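Projet Warurora – Point d'avancement au financeur, juin
Lot 2 : manipulation d'ustensiles en milieu domestique
Rédaction : Elin Nicholas (Keser). Relecture technique : Amedeo Russo (Grokar).

1. État du lot

Le programme de saisie et de rangement de la vaisselle a été suspendu pendant une partie du mois à la suite d'un défaut sur le bras gauche. Les essais ont repris depuis, à vitesse réduite. Au moment de l'arrêt, 1 060 cycles étaient validés sur les 1 548 prévus pour la période. Le solde est reporté sur la période suivante, sans demande de crédits supplémentaires.

2. Description de l'incident

À 10 h 40, pendant une prise de bol, la pince gauche s'est refermée alors que la consigne d'ouverture était active. Le bras a poursuivi sa trajectoire et a poussé le bol hors de la table. L'opérateur a actionné l'arrêt d'urgence. Personne n'a été blessé et le matériel n'a pas subi de dommage nécessitant un remplacement, hormis le câble mentionné ci-dessous.

Le journal de bord montre que le contrôleur Hamdy avait perdu la communication avec la pince à 4 reprises dans l'heure précédente. Chaque coupure était trop courte pour déclencher la mise en sécurité. Elles n'ont donc donné lieu à aucune alerte à l'écran.

3. Cause

Le câble de la pince gauche frottait contre le poignet en fin de rotation. La gaine était entamée et un conducteur faisait contact par intermittence. Au retour de la communication, le contrôleur reprenait la dernière position mémorisée, doigts fermés, au lieu d'attendre une nouvelle consigne. Le premier point relève du montage, donc de Keser. Le second relève du logiciel fourni par Grokar, qui l'a reconnu et corrigé.

4. Mesures prises

Le câble gauche a été remplacé et remonté avec une boucle plus longue. Le câble droit a été contrôlé, sans anomalie. Toute perte de communication, quelle que soit sa durée, arrête maintenant les deux bras et demande un réarmement manuel. La vérification des câbles figure dans la fiche de début de séance.

5. Reprise des essais

La reprise se fait sur la configuration la plus simple : deux bols, une cuillère et une fourchette, alignés près du bord avant de la table. Le bras gauche traite le grand bol en premier, ce geste étant celui de l'incident.

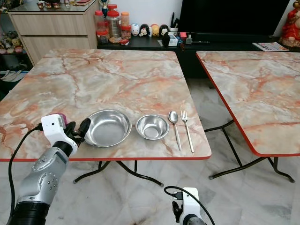 Fig. 1 – Pince gauche près du bord du grand bol, configuration de reprise.

Aucune coupure n'a été enregistrée depuis la reprise. Amedeo Russo demande toutefois que la vitesse réduite soit maintenue jusqu'à la fin des cycles reportés. Keser est d'accord. Le retard sur le calendrier du lot est estimé à 4 semaines.

Reste à fournir : le compte rendu d'essai du nouveau logiciel, attendu de Grokar, et la fiche de début de séance signée.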